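4.2 Simulated sorting task

We built the simulated version of the task in Narklow, the same physics package used for the reach tests in Section 3. Each episode places three small objects and a square pad on a gray tabletop. The policy gets one camera image and the joint angles at each step and returns a target pose for the gripper plus an open or close command. It does not get object positions, and it is not told which object it handled last.

An episode starts with the arm in its home pose. The pad is placed first, at a random spot within reach and with a random rotation, and the objects are then dropped near it. We reject any layout in which two objects overlap or in which an object comes to rest too close to the table edge for the fingers to close on it. Light direction is drawn again for every episode. Early policies trained under one fixed light tended to treat the arm's own shadow as an obstacle, and drawing new lights removed most of that behavior.

The instruction names the objects by color and asks for all of them to be on the pad at the end. Order is left to the policy. A layout with the black object on the pad and the red and yellow balls still on the table is shown in Figure 4.

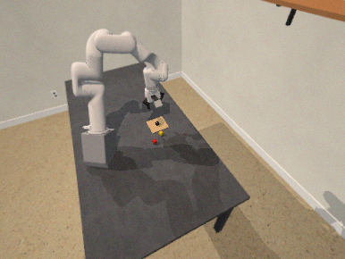

Figure 4. Simulated sorting task in Narklow, with the gripper pointing down over the work area.

4.3 Training and evaluation

We collected 800 scripted demonstrations and trained two policies on them. Luo predicts one action at a time. Oltetti predicts a chunk of 20 actions and replans when the chunk ends. Both use the same image encoder and the same training schedule, so differences between them should come mainly from the action head.

Each policy was run on 50 held-out layouts. We count an episode as a success only if every object is at rest on the pad when time runs out. A ball that touches the pad and rolls off is a failure, even if the grasp and the release were clean.

Oltetti failed in 14 of the 50 episodes. Most of these failures came at release: the fingers opened while the gripper was still moving sideways, and the ball left the pad. Luo failed more often and in a different way. It tended to stall above an object, making small corrections without closing the fingers, until the episode ended. Lowering the control rate reduced the stalls but made grasps less accurate, so we kept the original rate for both policies in the Prumcombe transfer tests in Section 5.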